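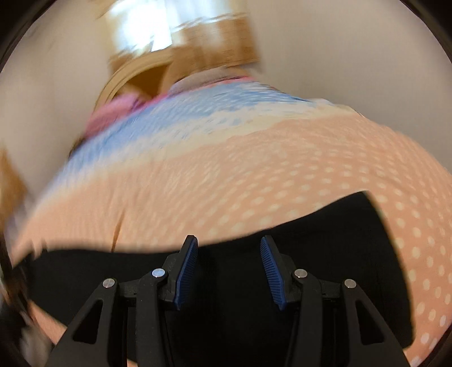
Kayode Shehu had one good black thing to wear, and it had to be folded so it would come out of the bag at Restport looking like he hadn't slept on it.

He loved packing! His sister said it was a sickness. He said it was the best part of going anywhere, better than the train, better than the food at the other end, and he put the radio on and rolled up his sleeves and stood over the bed like a man about to carve a turkey.

The black cloth went down first. He smoothed it with both palms from the middle out, the way his grandmother used to do with tablecloths in Vultham, and every time he got one corner flat another one lifted – the bedspread underneath was to blame, with its busy pattern that he'd bought because it made the room feel like a party. He smoothed it again. He was in no hurry at all.

"Are you wearing it or burying it?" his sister called from the hall.

"Wearing it! To the Morelli dinner!"

"You've got six hours."

"I know, isn't it great?"

Sleeves in, then sides, then the long fold up from the bottom. It looked wonderful for a second and then he saw a crease running slantwise across the back, and he laughed out loud and shook the whole thing open again. It came down with a soft whump that he felt on his face. You couldn't get that from a hanger.

Last October he had packed in ten minutes, in the dark, and arrived with two left shoes and no belt. Old Mrs. Morelli had lent him a necktie for a belt and danced with him anyway, and she had made him promise to come back. So he was going back, and he was going back ironed.

He tried it in thirds this time. Slowly, slowly, thumbs along the edge. The radio went over to the news and he didn't notice.

"Room 307," his sister read off the booking in the hall. "Does it have an iron?"

Kayode stopped with the cloth halfway over.

"Don't tell me," he said, and kept folding.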